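Keeping a Small Desk Usable: Final Report for the Living in Small Spaces Unit

24 July 2019

Introduction

When our class was asked to choose one everyday surface and improve it over the term, most people went straight for the kitchen bench or the wardrobe floor. I chose my desk. It is in my room at Lullness, the student residence up the hill from campus, and it has to do an awful lot for one piece of furniture. I study at it, I eat at it more often than I should, I do my mending at it, and until this project it was also where the mail, the chargers and the odd sock went to be forgotten.

My aim was a modest one. I wanted to be able to sit down and start work without having to move anything first, and I wanted to get there without spending much or putting a single hole in the wall (the residence is very firm about holes, and fair enough).

Background

The rooms at Lullness are narrow and the desk is pushed up against a white wall, so the back edge is the natural place for things to collect. Anything small rolls or slides back there and stays. In our second tutorial we talked about "resting places", meaning the spots where objects land when a person is tired, and I recognised my own back edge straight away. I had lost a library card there for most of a semester.

I also read the two handouts on storage in shared housing. The one I found most useful argued that people tidy better when the home for a thing is closer than the floor. It sounds obvious written down, but I had been keeping my pens in a drawer under the bed, which is a ridiculous distance to go for a pen.

Method

First I emptied the desk completely and sorted everything onto the bed. I made a list as I went, partly because the unit asked for one and partly because I was curious. There were 218 separate items, and that's counting a bundle of rubber bands as one. I then put each item into a group according to how often I used it, and only the daily group was allowed back. That came to 41 items, still more than I'd have guessed, though a good many of them were pencils.

The rest went into a Horkberg crate at the bottom of the wardrobe or off to the swap shelf in the laundry. I gave myself a budget of 100 dollars and was quite determined to come in under it. Most of that went on a Kvaran lamp from the second-hand shop, and the remainder on a little drawer organiser from the Grundden range, which I'd been eyeing off for ages and was very pleased to find on sale.

For the daily group I worked out zones. Writing things were to sit on the side of my writing hand, food on the other side, and small flat pieces such as cards and notes were to stand upright along the wall where I could see them. I tried each arrangement for a week and kept a diary of what had wandered.

Results

The first arrangement lasted four days. I had been far too strict with it and had left nowhere for a cup of tea, so the tea went where the notes were supposed to go, the notes went onto the windowsill, and by the end of the week the whole back edge had filled up again. I was a bit disheartened, I'll admit, but my tutor pointed out that a failed week was still a week of data.

The second arrangement went a good deal better. I gave food its own patch on the left and made a rule that a lidded container could stay there for the length of a meal and a study session, then had to go back to the shared kitchen.
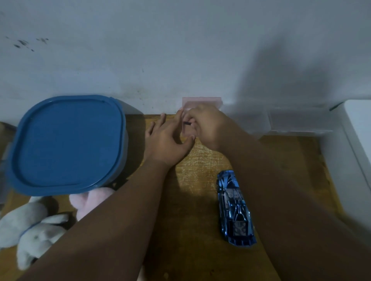 Having small things upright against the wall took some getting used to. It is a fiddly job with both hands at first, and a flat piece wants to slide forward if the desk gets a bump, but it takes up so little room that I came to prefer it to a tray. I could also see at a glance what I had, and I stopped buying duplicates of things I already owned.

One result I hadn't planned for was the state of the wall itself. With the clutter gone the marks on it became very noticeable, and I spent a happy half hour reading up on how to clean painted walls without leaving a shiny patch. I have left this for the end of the lease, when I can ask the residence office what they'd like me to use.

Light was the other surprise. The room is dim on winter afternoons, and depending on where the light is coming from I can end up working in my own shadow. Moving the lamp to the left helped with writing, but it took up some of the food patch, so I still shift it back and forth.

Discussion

If I were doing this again I would begin with the diary and leave the sorting until later. I made decisions about my habits before I had really looked at them, and the tea problem would have shown up on the very first day. I'd also ask a neighbour to try the desk for an afternoon, as I suspect some of my zones only make sense to me.

The drawer organiser was good value. The crate has been less successful, mainly because it's at the bottom of the wardrobe under my winter boots, and I've already had to dig through it twice for the stapler.

Further work

Next term I'd like to try the same approach on the shelf above the bed, and to write up a one-page version of the method for new residents. The stapler has been moved to the daily group.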